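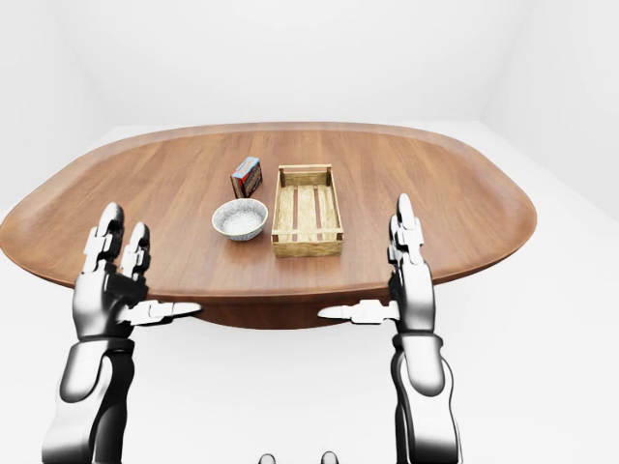
Oval table with a raised rim, reddish-brown wood finish

Product review: Stirska replacement chain guard for small-frame mopeds
Reviewed by Babatunde Oyewole, 28/09/2018

The Stirska guard is sold as a direct replacement for the pressed steel item fitted to the Colico and to most mopeds built on the same frame. It is supplied with two brackets, a set of bolts and a printed fitting sheet. The review sample was purchased at the regular price of $44 and fitted to a Colico with 369 kilometres on a rebuilt motor.

Fitting took less than an hour. The front bracket lined up with the original hole in the frame. The rear bracket did not, and the slot had to be filed out by 5 mm before the bolt would pass through. The fitting sheet makes no mention of this. 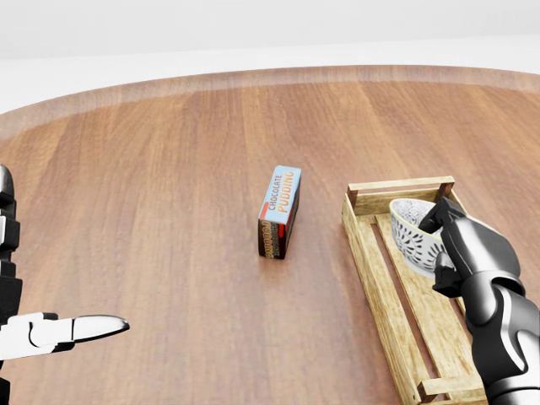

Once in place, the guard sat clear of the chain along its full length and did not rattle at idle. The grey paint is a fair match for the factory colour, although it marked easily under a spanner. Owners of the earlier Bansal frame should note that the rear bracket is too short for that model – the Arko version of the guard is the correct part.

After 1000 kilometres the bolts remained tight and no rust was found at the folded edges. Yolanda Benavides will inspect the same guard again in November, following a season on gravel roads.

Rating: four out of five. Recommended for owners who have a file and a little patience.
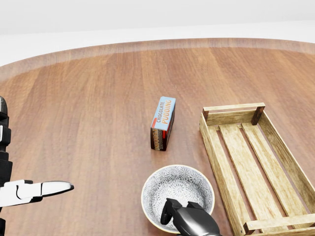 Chocolate pudding box on a round wooden tabletop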